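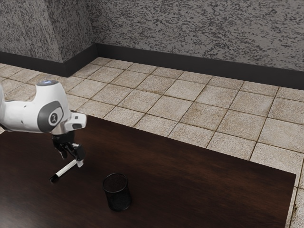
Die Gemeinschaftswerkstatt Skumgate stellt ihren Mitgliedern seit April einen Arbeitsplatz für Robotik zur Verfügung. Das erste dort betreute Vorhaben trägt den Namen Lencho: Ein Roboterarm soll einen Stift vom Tisch aufnehmen und in einen Becher stellen. Verantwortlich sind Napaporn Chaiyaporn und Natnael Abdella, mit denen die Redaktion am 12. Jan. 2019 sprach.

Ein wesentlicher Teil der Arbeit findet in der Simulation statt. »Wir haben den Tisch, den Arm und den Becher zunächst als Modell angelegt«, erläutert Chaiyaporn. »Jede Bewegung wird dort geprüft, bevor wir sie am Werkstatttisch freigeben.« Den Stift hält der Greifer im Modell schräg, die schwarze Spitze weist nach unten. Gerade diese Lage bereitete den beiden Mitgliedern Schwierigkeiten. »Ein senkrecht gehaltener Stift lässt sich einfach absenken«, sagt Abdella. »Bei einem geneigten müssen wir das Handgelenk nachführen, sonst stößt der Schaft an den Rand.«

Auch der Becher aus schwarzem Drahtgeflecht verlangte Entscheidungen. Für die Darstellung wurde das Geflecht beibehalten, für die Kollisionsprüfung rechnet das Programm mit einem geschlossenen Zylinder. Chaiyaporn hält dies für vertretbar: »Uns interessiert der Rand. Die Maschen kosten nur Rechenzeit.«

Die Ablaufsteuerung, intern Fletero genannt, entstand an 30 Abenden in der Werkstatt. Sie zerlegt den Vorgang in sieben Schritte, die einzeln wiederholt werden können. Abdella hätte eine gröbere Einteilung bevorzugt — »man verliert sich leicht in den Übergängen« —, räumt jedoch ein, dass die Fehlersuche dadurch übersichtlicher geworden sei.

Offen ist bislang die Reibung zwischen Stift und Fingerpolstern. Die im Modell angesetzten Werte beruhen auf Schätzungen, Messungen am Werkstatttisch sollen folgen. Die Projektunterlagen liegen für Mitglieder in der Werkstatt zur Einsicht aus.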